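Home > Forums > Hosting & Rentals > Kitchens > Ask a new topic
Filed under: short-term rentals, kitchen supplies, inventory

How much tableware should I leave in a two-bedroom rental?

Jucélia Araújo
Posted 02/12/2021

I am getting a two-bedroom place near Kelari ready to rent by the week. It sleeps five with the sofa bed. My budget for the whole unit was 3,150 dollars and most of that has gone to beds and a washer, so the kitchen has to be done with what is left. The kitchen has one upper cabinet, one lower cabinet and three drawers. There is no dishwasher.

My sister rents out a bigger house and keeps service for 12. She says guests complain if they run short. My worry is the opposite. If there are too many plates, people use every one of them before they wash any, and the cleaner charges me for the extra time. I also don't know if I should put out real glassware or leave only tumblers. What do other owners with small kitchens do?

Lowell_K

I have had a one-bedroom at Brerkuler for six years. My rule is the number the place sleeps plus three, so for you that would be eight of everything: dinner plates, bowls, mugs, forks, knives, spoons. Side plates I skip. They fill a shelf and come back dusty.

Buy plain white plates from an open line so you can replace one at a time. I made the mistake of buying a patterned set of 24 pieces on clearance, and by the second summer I had five bowls and nothing to match them.
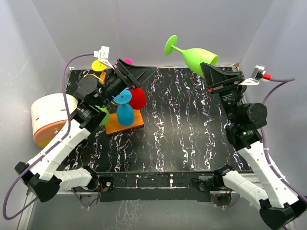 For the cleaner, tape a list inside the cabinet door with the number of each item. She checks it at turnover and texts me if something is short. I keep spares in a locked closet along with light bulbs and a second coffee pot. In January I go through everything and throw out whatever is chipped. Last year's replacements came to 184 dollars, and a good part of that was one frying pan and the can opener.

You do need a big pot, a colander and a sharp knife. Those are what guests ask me for. Plates I have never had a message about.

marsh_hen

Agree on the white plates. I would go down to six of everything though, with no dishwasher.

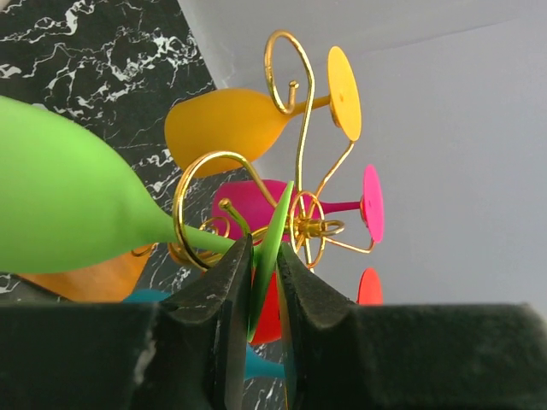
On the glassware, decide where it will be stored before you buy any. With one upper cabinet you will want the shelf for plates, so stemmed glasses end up on the counter or on a rack. Try the rack with your own glasses before you leave it for guests. On a gold wire one with scrolls and little hooks, like in the photo, you have curls to work a thin stem and a flat foot past, and a guest with wet hands is not going to be careful about it. Colored glasses like the green one are easy for the cleaner to spot when they wander out to the porch, so I would go that way if you want stems. Otherwise get short tumblers that stack and use them for everything.

Also check your agreement. Mine is through Fahmy and they ask for a written inventory before they will look at any damage claim.

pdq77

Paper plates. Leave a stack on the counter and half of them will use those. Works for us at Pliltesus.

Back to Kitchens | Next topic | Report a post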